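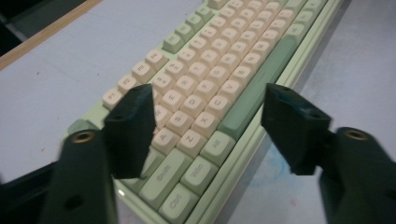 Teaching a hand to tidy a desk: a talk with Atieno Urio of the Jemer project

When I wrote to Atieno Urio to ask for an interview, she answered that I was welcome, but that I should come on a working evening and not expect her to sit still. She leads the student robotics club at the Mabula technical college, and since last November the club has one large project, which is called Jemer. The goal is easy to say. A robot arm should put a messy desk in order.

We spoke on 20th September, in the club's room on the second floor. While we talked, a student was working at the grey table beside us with a mint green keyboard and a gripper held in the hand. The gripper has two dark green fingers which face each other, and they were open on both sides of the keyboard, over the cream and green keys. I asked first the question which I think every visitor asks: where is the robot?

"The robot is in the cupboard," Urio said. "People are always a little disappointed. But most of our work is done without it. We take the gripper in our hand, we do the task ourselves, and the camera on the gripper records what we do. Later the computer learns from these recordings. The arm comes out when we have something to test."

She explained that this way of working was chosen for a practical reason. The club has only one arm, and before Jemer the students had to wait for it. Some of them came a whole term and touched it two times. With hand-held grippers three students can record at the same moment, at different tables, and new members can be useful on their first evening.

Why a keyboard?

I was curious why they had chosen a keyboard, as it seems to me a difficult object to begin with. It is wide, it is flat, and there are many small parts on it which can be pressed by mistake.

"It was not the first," she said. "We began with cups and pens. A cup is very kind to you, you close the fingers and you have it. Then we had a meeting and somebody said that on a real desk the biggest thing is the keyboard, and if it lies crooked the desk looks untidy even when everything else is in its place. So we had to do it."

The task for that evening was called "straighten". The keyboard lies at an angle, and it has to be brought parallel to the edge of the table. According to Urio there are two ways to do it. One can take the keyboard between the fingers and turn it, or one can push it with one finger from the side. The students had a long discussion about this in the spring, and it became quite warm.

"I was for pushing," she said. "I am still for pushing! But the group voted for the grip, and I must say that the recordings with the grip are more even. When you push, every person has their own style. One pushes slowly, another gives small knocks. The computer sees all these styles and becomes confused. When you grip, there is less freedom."

I asked if the keyboard was bought specially. She laughed and said that it was hers, and that at home she now types on the laptop. She likes it for the work as well, as the letters are cream and keys such as Shift and Ctrl are green. When the students look through the recordings they can tell very quickly which end of the keyboard they are seeing. With the old black one they often had to stop and search.

What makes a good recording

Each recording of the task is one attempt from the beginning to the end. The club had 275 good attempts for "straighten" when I visited, and the aim for all the desk tasks together is 3,000. I said that this sounded like a lot of evenings.

"It is a lot of evenings," Urio agreed. "But an attempt is short. The slow part is to put the things back and to change something. If you always place the keyboard in the same position, you are teaching the robot one position. So we turn it, we move it nearer to the edge, we change the lamp. The first-year students do not like this part. They want to see the number grow."

An attempt is thrown away when the fingers move too quickly and the picture is not clear at the important moment, or when the hand of the student comes before the camera, or when the student corrects himself too many times. The last rule is under discussion. Urio thinks that some corrections should stay, so that the robot can learn what to do after a mistake. For the moment they are saved in a separate folder, and the decision is postponed.

I was allowed to try. The gripper is lighter than I had thought, and the first thing I did was to press a key with the left finger. My second attempt was better, but I had bent so far over the table that, as the student told me politely, my sleeve was in most of it. Both were deleted.

The fingers and the screws

The club has also changed its fingers several times. The ones in use now are of matt plastic, with small brass inserts for the screws. Earlier the screws went directly into the plastic, and after some weeks of changing the pads the holes became too wide and the pads began to move.

"You lose a complete evening like this," she said. "The pad is a little loose, you do not notice, you record and record. Then you look at it at home and in every attempt the left side is hanging. Now we check the screws before we begin and also in the break. There is a paper on the door, and it is my handwriting, so they cannot say they did not see it."

Going to Clasuva

In November the team will take Jemer to Clasuva, the student competition in Nomau, where the club has been present before but with smaller machines. In the desk category each team gets a table which it has not seen. The objects are known in general, but not which ones, and not how they will lie. A keyboard is always among them.

I asked what she expects. She was silent for a while and watched the table.

"With the pens I am calm," she said. "With the cups also. With the keyboard, on our own table, the arm does it well when the angle is small. When the angle is big it sometimes closes the fingers too early and takes only the corner. This is what we are recording tonight, the big angles. If their keyboard is much thicker than mine, I don't know. We will borrow some from the library and see."

She would also like to bring more of the younger students on the trip, but the minibus has its limits and the arm needs a seat for itself. Those who stay at home will continue with the recordings, and one of them has already asked to have the good table near the window.

The club meets in term time, and students of all departments may join. Experience with programming is not required. Urio asked me to add that anyone who has an old keyboard, of any colour, can leave it at the college reception with her name on it.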